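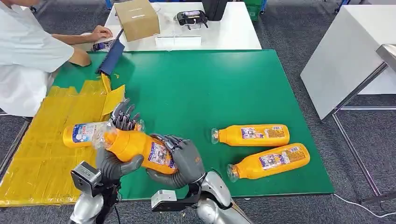
2 min read

Efthymia Fragkou has mended shoes in the same shop for 3 decades and still opens at eight. "People bring me boots they should have brought in March," she says.

Most jobs are heels. She charges by the pair and won't quote over the phone. "I need to see the sole."

Zips she sends to Catalina Toledo, two streets away. "I can do them. I don't like doing them."

She plans to shut for June and paint the back room.

Last updated: June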